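2021-02-18 – shelf restocking, Clelleck team notebook

Read through the new head-camera material with Ailbhe Hanrahan this morning. The plan is still that the arm learns facing-up from people doing it by hand, and I still don't believe 100 demonstrations gets us there by June. Two moments pulled for the grasp discussion: 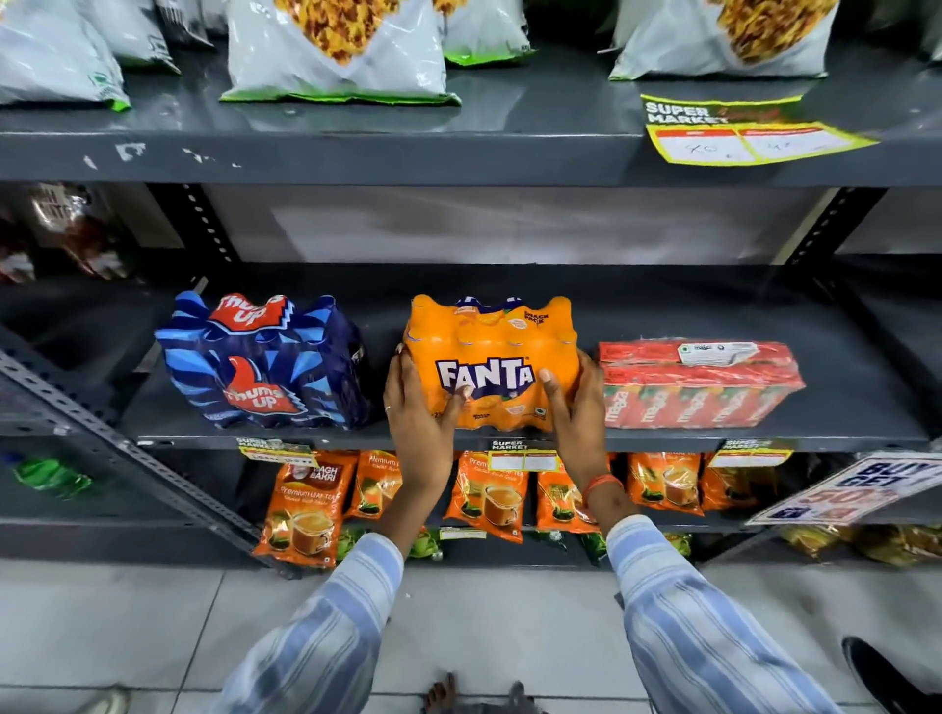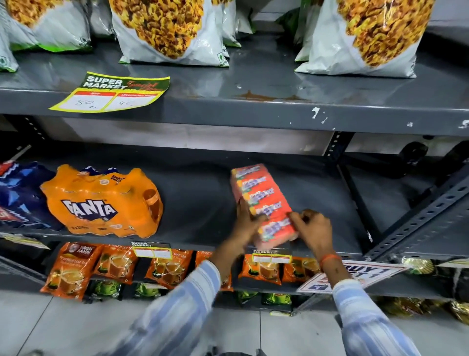 Middle shelf, both hands on the pack. First one: Fanta snack pack, held from the sides. Second one: pink-orange multipack, held tilted.

Ailbhe's reading is that two-handed side grasps cover most of the middle shelf. Maybe. The tilted one bothers me. Left hand low in the middle, right hand pinching a corner – our planner has no name for that, and the Viston gripper has one wrist to do it with. If we label it "place" and move on we are fooling ourselves.

Also not convinced by the price tags as landmarks. Some have figures written in, some are blank, and Mulcahy's detector was tuned on filled ones. He says it scores fine at Otville. Otville has 3 shelf layouts, all tidy.

Shrink wrap: depth was bad on our own wrapped bottles last week, about 30 dropouts a run. Swapping the filter did nothing I could measure.

To do
– relabel grasps by hand position, drop the "two-handed" tag
– run detector on blank tags only, write down the misses
– ask Mulcahy where the 2000 training crops came from
– no more talk of the competition demo until the corner pinch has a label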